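Toden Exhibition Plinth, Model 3378

Low display plinth for sculpture, ceramics and small installations

The Toden plinth is made by Lastlow for museums, private galleries and art schools. It carries works in bronze, stone, plaster or glass, and it can be moved by two persons between one show and the next. The outside is painted in a matte finish, so gallery lights do not give hard reflections near the work.

Finish and color

Each plinth comes primed and with two coats of paint. The standard color is Gallery White. Six other shades can be ordered, which makes 7 in total, and all of them can be painted over with normal wall paint. Please wait one night before you put an artwork on fresh paint.

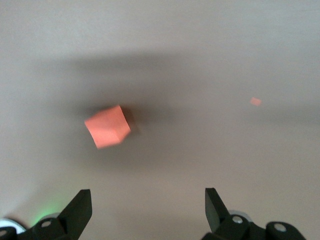
What is in the box

One plinth with open base
One top plate, removable
10 leveling feet (four are for use, the others are spare)
One hex key
Printed instructions in English and Irish

Fixing the top plate

The top plate is held from inside by screws. Open the plinth from below, turn the screws with the hex key, and lift the plate straight up. If your work needs a pin or a cable, drill the plate when it is off the plinth. A second plate can be bought separately — many galleries keep one plate with holes and one without.

For works that can fall easily, we advise to put sandbags in the base before the plate is closed. Museum wax is enough for small ceramics, but not for tall glass.

Covers and accessories

The Bullell acrylic cover fits the Toden plinth without changes. It stands in a narrow groove near the edge of the plate and has no visible screws. Label holders by Ó Dálaigh can be fixed on the front side with the adhesive strips that come with them. The strips should be pulled off slowly, or the paint may come off too.

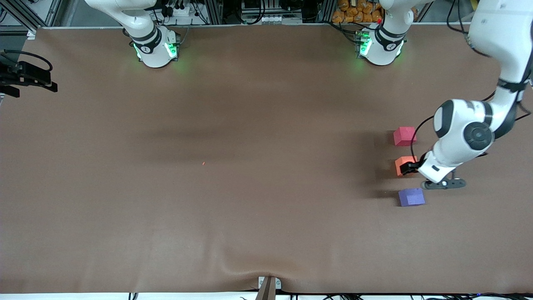
Can the plinth be used outdoors?

We do not recommend it. The base is open and takes in moisture from the ground, and the paint is made for indoor rooms. A covered courtyard is possible for a short show in dry weather, but the warranty does not include this.

Delivery and warranty

Plinths are sent flat on a pallet, already assembled. The warranty is 2 years from delivery. Orders for shows that open in January should reach us before the end of November.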